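Ticket: Markerverlust Handgelenk rechts, Vorführplatz Teeküche
Projekt: Temitley / Besuch Grustholm
Status: in Bearbeitung
Erstellt: 13. November 2025, Patricio Sarmiento

Fehlerbild: Im Probelauf für die Vorführung springt die Pose der rechten Hand, sobald sie über dem Besteckkasten steht. Links kein Befund. Aufgabe war das Einsortieren: Gabel in das dritte Fach von links, Löffel in der linken Hand.
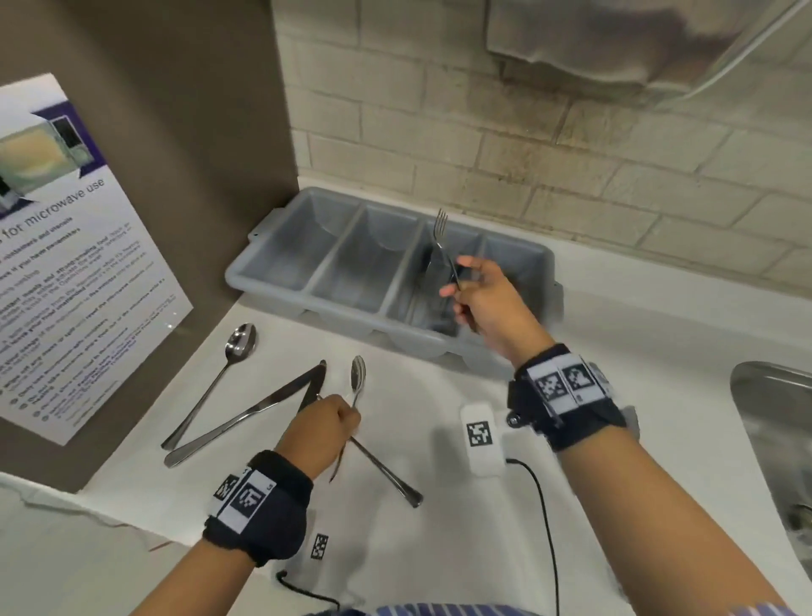
Log zeigt 20 Aussetzer in 200 s, alle rechts. Kabel getauscht, keine Änderung. Kalibrierung vom September neu geladen, keine Änderung. Belichtung fest eingestellt - danach weniger Sprünge, Fehler aber weiter vorhanden.

Zweite Aufgabe mit mehr Teilen auf der Arbeitsfläche: Servierzange, Messer, Gabeln, weiße Schale, dazu zerknüllte Klarsichtfolie in beiden Händen. Verdacht: Reflexe der Folie stören die Markererkennung zusätzlich.
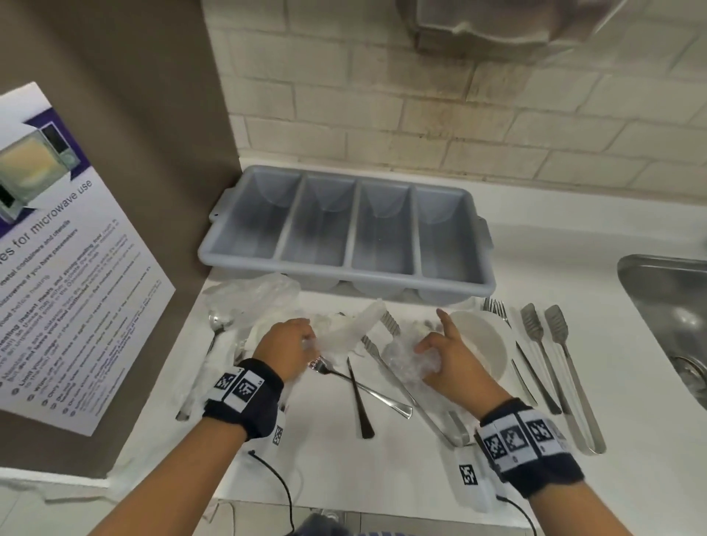

Nivaldo Prado: Folie würde ich zurückstellen, der Fehler kam bei euch schon mit Besteck allein. Bitte zuerst den Schwellwert der Eckenerkennung auf 20 setzen und das Armband rechts nachziehen. Für die Gäste von Flilley reicht die erste Aufgabe.

Sarmiento: Schwellwert gesetzt, Armband nachgezogen. Wiederholung steht noch aus, Log folgt hier im Ticket.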